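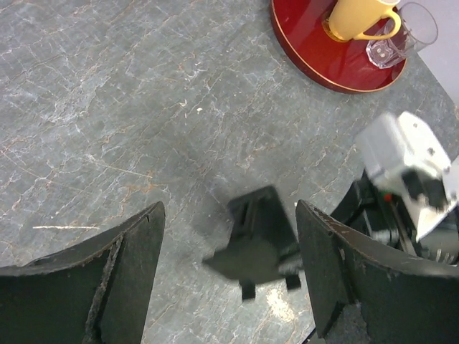 **nallu_40**
Question simple : est-ce qu'un robot peut débarrasser un plateau et passer l'éponge sur un plan de travail, en 2 minutes, sans que je surveille ?

**Culteo**
Non. Un mug en céramique, ça va, il y a une anse. Le verre transparent, les caméras le voient mal, surtout sur du marbre qui brille.

**H. Montes**
Pas d'accord. À l'atelier on trie 600 pièces par jour avec deux bras, dont des flacons en verre.

**Culteo**
Toujours les mêmes flacons, au même endroit. Dans une cuisine rien n'est à sa place.

**H. Montes**
D'accord pour l'éponge. Pour le plateau je maintiens.

**zidu**
Et l'usure des doigts ? Chez nous le revêtement pèle vite.

**nallu_40**
Bon, je continue à la main. Quelqu'un a un prix pour les doigts de rechange ?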